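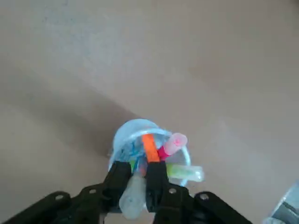 Rechercher dans les cours
Rechercher

Institut Pivska, département d'études liturgiques
Jeudi 21 septembre 2023

HISTOIRE DE LA PRIÈRE CHRÉTIENNE
Cours 401, deuxième séance : l'office des Heures dans la Règle de saint Benoît

Objet de la séance

La première séance a traité des usages de prière attestés dans les communautés des premiers siècles. La présente séance porte sur l'organisation de l'office dans la Règle bénédictine, rédigée en Italie au VIe siècle. Les étudiants sont invités à apporter une traduction intégrale de la Règle, de préférence accompagnée du texte latin. Les chapitres 8 à 20 auront été lus avant le cours.

1. Le vocabulaire

Le terme d'office (officium) désigne un service ou une charge dont on s'acquitte. La Règle emploie également l'expression opus Dei, « œuvre de Dieu », pour désigner la prière commune célébrée à l'oratoire. Le chapitre 43 prescrit que rien ne soit préféré à cette œuvre. On prendra garde à ne pas donner à l'expression le sens qu'elle a reçu dans des institutions beaucoup plus récentes.

Les heures elles-mêmes tirent leur nom de la division romaine du jour. Le temps compris entre le lever et le coucher du soleil était partagé en douze parts égales, dont la durée variait donc avec la saison. Prime, tierce, sexte et none renvoient respectivement à la première, à la troisième, à la sixième et à la neuvième heure. Vêpres et complies ferment la journée. Les matines de la Règle correspondent à l'office du matin que l'usage postérieur appellera laudes, tandis que l'office de nuit y porte le nom de vigiles. Cette différence de vocabulaire est une source fréquente d'erreurs dans les copies.

2. Le nombre des heures

Le chapitre 16 justifie le nombre des offices du jour par un verset du psaume 118 (119 dans la numérotation hébraïque) : « Sept fois le jour, j'ai dit ta louange. » L'office de nuit est fondé sur un autre verset du même psaume : « Au milieu de la nuit, je me levais pour te rendre grâce. » Le raisonnement est caractéristique de la méthode de l'auteur, qui rattache une pratique déjà reçue à une parole de l'Écriture. On comparera ce chapitre avec les passages parallèles de la Règle du Maître.

3. La distribution des psaumes

Les chapitres 9 à 18 entrent dans un détail qui peut surprendre le lecteur moderne. Les points suivants doivent être connus :

- le psautier est récité intégralement au cours de la semaine ;
- l'office de nuit comporte douze psaumes, outre ceux qui l'introduisent ;
- certains psaumes reviennent chaque jour, notamment aux matines et à complies ;
- les psaumes les plus longs peuvent être divisés.

Le chapitre 10 règle l'office de nuit pendant l'été. Les nuits étant plus courtes, les lectures sont réduites à une seule, tirée de l'Ancien Testament et dite de mémoire, mais le nombre des psaumes demeure inchangé. L'auteur distingue ainsi ce qui peut être abrégé et ce qui doit être maintenu.

À la fin du chapitre 18, il admet qu'une autre distribution soit adoptée si elle paraît meilleure, pourvu que le psautier entier soit chanté chaque semaine. Ce passage a été abondamment invoqué dans les réformes monastiques, y compris par des auteurs qui en tiraient des conclusions opposées. Une comparaison entre deux de ces lectures fera l'objet du travail écrit.

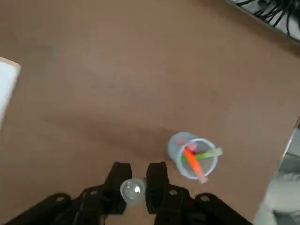 Fig. 1. Table brune, pince noire au premier plan.

4. L'office hors de l'oratoire

Le chapitre 50 concerne les frères qui travaillent à une distance telle qu'ils ne peuvent rejoindre l'oratoire à l'heure prescrite, ainsi que ceux qui sont en voyage. Les premiers accomplissent l'office sur le lieu même de leur travail, à genoux. Les seconds ne laissent pas passer les heures et s'acquittent de leur service comme ils le peuvent. Il appartient à l'abbé d'apprécier si l'éloignement justifie l'absence.

Deux remarques sont à retenir. L'obligation est attachée à la personne autant qu'au lieu, ce qui prépare de loin la récitation privée du bréviaire. Par ailleurs, le texte suppose que les frères connaissent par cœur une part importante du psautier. La question de l'apprentissage, évoquée au chapitre 8 à propos du temps qui suit les vigiles, sera reprise à la quatrième séance.

5. L'attitude intérieure

Les chapitres 19 et 20 forment un court traité. Le premier se termine par une formule souvent citée : mens nostra concordet voci nostrae, « que notre esprit soit en accord avec notre voix ». On notera l'ordre des termes. La voix prononce les paroles du psaume, et c'est l'esprit qui est appelé à s'y conformer.

Le chapitre 20 recommande une prière brève et pure, sauf si elle vient à se prolonger sous l'effet de la grâce. En communauté, elle sera très brève, et tous se lèveront ensemble au signal du supérieur. L'arrière-plan de ce passage se trouve en partie chez Cassien, au deuxième livre des Institutions, où la récitation du psaume est suivie d'un temps de prière silencieuse. Les commentateurs ne s'accordent pas sur la place exacte de ce silence dans l'office bénédictin.

Textes à préparer

Règle de saint Benoît, chapitres 8 à 20, 43, 50 et 52.
Jean Cassien, Institutions cénobitiques, livre II.
Psaumes 4, 50, 90 et 133 (numérotation de la Vulgate).

Travail écrit

Le commentaire comparé, de 10 pages au plus, est à remettre au secrétariat du département avant la fin du mois de février. Les citations latines seront accompagnées d'une traduction. Les références à la Règle indiqueront le chapitre et le verset, sans renvoi à la page de l'édition utilisée.

Le dossier de textes peut être consulté en bibliothèque sous la cote 1197, salle Kunard. Il n'est pas prêté à domicile.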